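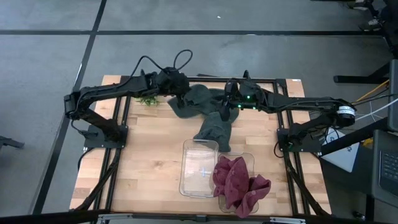

The two-arm bench with the gray towel between the grippers. The maroon cloth is in the tub at right.

Gripper trials: where we are

Oct 7, 2024

The comparison of the Luvoma and Skullon fingers is now past its halfway point. Both sets have been run on the two-arm bench with the same arms, the same controller settings and the same cloths, so the numbers can be put side by side for the first time.

The plan was 3000 grasps in all, split evenly. As of Friday evening the log held 1342 for Luvoma and 225 for Skullon. The gap is there because the Skullon fingers arrived late and then had to go back for a different mounting plate. They have been on the bench for only four working days.

Each trial is one pick. An arm comes down on a bunched cloth, closes, lifts and holds for five seconds. If the cloth is still in the fingers at the end, it counts. Two-handed folds are logged on a separate sheet and are not part of this comparison.

Luvoma does well on the towel. The pads are soft and wide and tend to catch a fold even when the arm comes in a little high. They do worse on thin cloth in a tub, where the fingers touch the wall before they reach the material. Most of the misses in the last two weeks were of that kind.

Skullon is the other way round. The fingers are narrow and reach into a tub without trouble, but they need a clear fold to close on. On a flat towel they slide. We changed the closing force twice, and the second change helped a bit – the first made no difference that we could see in the log.

Cabling is still a nuisance. The loop over the left arm was made longer in September so the wrist could turn fully, and it now has to be checked before every run. Please do that before you start the controller, and write down the time in the log when you have.

The Cordero controller dropped its connection three times last week, always after a long pause. Until there is a fix, restart it if the bench has been idle for more than 100 minutes. Trials that were cut short by a dropped connection should be marked as void and repeated.

Skullon runs continue through the end of the month. The Pesar camera comparison starts in November on the same bench, with whichever fingers are fitted at the time. Anyone who wants bench hours in the first week should put their name on the sheet by the door. Mornings are already full.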